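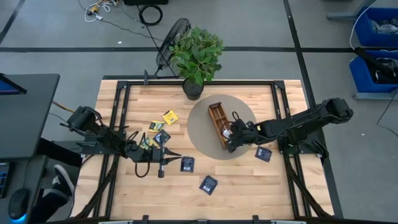

Tea and snack station, Ostico break area, second floor. Walked on 10/16/18 by Yi-chun Cheng, who drank nothing during the inspection and would like that noted. Packets belong in the compartments of the caddy. I found them spread over the tabletop, yellow ones and navy ones alike, while the wooden caddy stood on its gray mat looking available.

1. Tabletop free of spills and crumbs — Pass.

2. Packets sorted and put away — Fail. See comment above. Same finding as last round, same wording, feel free to frame it.

3. Caddy free of splinters, handle sound — Pass. Strazds sanded it in the spring and has mentioned it since.

4. Floor behind table clear of cables — Fail. White and yellow, tangled. Tie up or reroute within 2 days.

5. Fan guard in place — Pass.

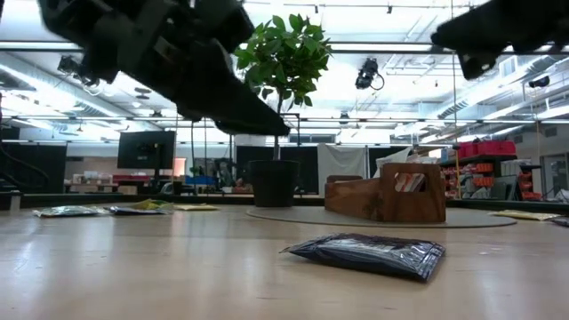 Item 2: pouches on the table, box on its mat.

6. Packets in date — Partial. Checked 4, all good until November. The Saletti order was 138 packets and I have a job to do.

7. Plant watered — Not my item. It's green. Ask Ditedel.

Recheck: items 2 and 4. Bring your own tea.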